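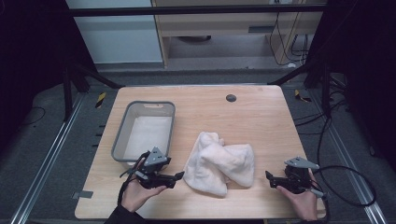
Print this page | E-mail this chapter

Chapter 2
Towels: Folding, Stacking and Putting Away

I learned to fold a towel three times. My mother taught me first, then a hotel laundry supervisor untaught me, and then I had to work it out all over again when I started teaching and saw that my students were all much taller or shorter than I am (arm length matters more than you'd think!). So if you already have a way of folding that you like, hang on to it for now. Try mine for the length of this chapter and then decide.

We finished Chapter 1 with everything out of the dryer and sorted by type. Now we take one type, the plain bath or hand towel, and get it from a heap to a shelf. It sounds like a small job, and it is, but the flat sheet in Chapter 3 and that awful fitted sheet in Chapter 4 both use the same moves, only with more cloth and more swearing.

What you need

A table, a basket and some towels. The table should come up to about your hip. I like a bare top, with no tablecloth, so the towel can slide when I pull a corner. Put the basket to one side, close enough that you can drop a folded towel in without taking a step. I'm right-handed and keep mine on the left, but plenty of people do it the other way around and they get along fine.

A word on baskets. The tall round kind is good for carrying dirty laundry and pretty bad for folded things, as you end up with a leaning tower and the one you want is always at the bottom. Get something shallow with straight or nearly straight sides. If yours has a rough bottom, lay a cloth in it.

Finding the corners

A towel that has been dropped on a table never lands in a helpful shape. It bunches, it twists in the middle, and the corners go and hide underneath. Beginners tend to grab the highest bump and shake. Sometimes that works, and sometimes you get a bigger twist and a lamp on the floor (ask my sister).

Try this first:

1. Look for an edge. On most towels the hem feels flatter and stiffer than the pile, so you can find it with your fingertips even when you can't see it.
2. Pinch the hem and run along it until you reach a corner. Hold that corner with one hand.
3. With the other hand, keep going along the short side to the next corner.
4. Lift both corners and let the rest hang. Most twists fall out by themselves.
5. Lay the towel down away from you and smooth it once with your forearm.

Don't smooth it five times. I used to, and all I got was warm elbows.

If the twist stays in, you're probably holding two corners that sit diagonally across from each other. Let one go and start again from the one you kept.

The fold itself

For bath towels I fold in half the long way, then in half across, then in thirds. For hand towels I skip the thirds and fold across twice. The rounded edge faces out on the shelf and the loose edges go to the back - that's the whole secret behind those smug-looking linen closets.

Tetteh Kpodo, who ran the laundry at the Tedoria guesthouse when I worked there, gave me one rule about size: measure the shelf before you fold the first towel. We had a new closet put in that October and he made me refold 30 bath towels that stuck out past the door. I was cross all afternoon. I have measured every shelf since.

Words used in this chapter

Hem: the stitched edge of the towel.
Pile: the loops that make it soft.
Face: the side you want on the outside when you're done. Many towels look the same on both sides, and then you can pick whichever you like.

Before you read on

Take one towel from your own closet, drop it on a table from shoulder height and fold it using the five steps. Then do it again with your eyes shut. Write down which step slowed you up the most. Keep the note, you'll want it for the practice section on page 30.

2.1 Choosing a fold for your shelf

Start by measuring the depth of the shelf from the back wall to the inside of the door, and take off a finger's width so the door can close without rubbing.

Contact Flallik Press | Copyright Flallik Press, July 2026 | Back to top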